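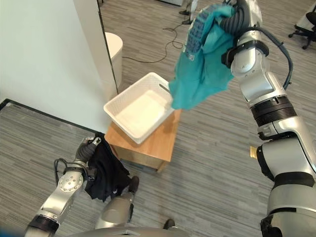
Garment station: a garment in each gripper, basket on the table.

Guides > Demonstrations > Running the garment station on an open day

Reading time: 2 min

These steps cover the two-arm garment station as run at the Kemside open day. They assume the arms are homed and the Dilus controller is already in demonstration mode. If the controller shows fault 404, clear it before visitors come in.

1. Set the table square to the robot base and put the basket on top. An angle on the basket is acceptable. Keep the rim below the height of the wrist at its lowest pass.

2. Load the demonstration profile and set lift speed to 9. The lab default is 11 and makes the sleeves swing.

3. Use plain garments with some weight. Thin synthetics slide between the pads. Check each piece for pins and loose buttons.

4. Run one pick per arm with nobody inside the floor marking. Raise the garment until the hem clears the basket, hold, and check the grip on the wrist view.

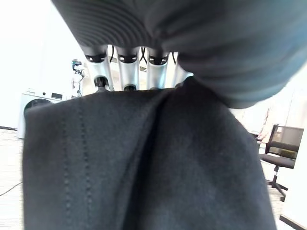

A good grip gathers the top edge of the cloth at the fingertips and lets the rest hang. If only a single fold is held, open, lower the arm and pick again. Do not raise the grip force to compensate. A seam running down the cloth does no harm, but a seam under the tips reads as extra thickness, and the fingers may stop closing early.

5. Admit visitors. One operator stays at the stop button and a second person talks. Kieran Rudd ran the station on Saturday while Razia Awan took questions, and that split worked well enough to keep.

6. Log the cycle counter at close. Ours read 2,968. Send the figure to Maysoun Bataineh with any fault codes.

Cables on the floor should be checked between groups. The Hartley stand uses the same profile with a lower table, so repeat step 1 there and save the new height under its own name.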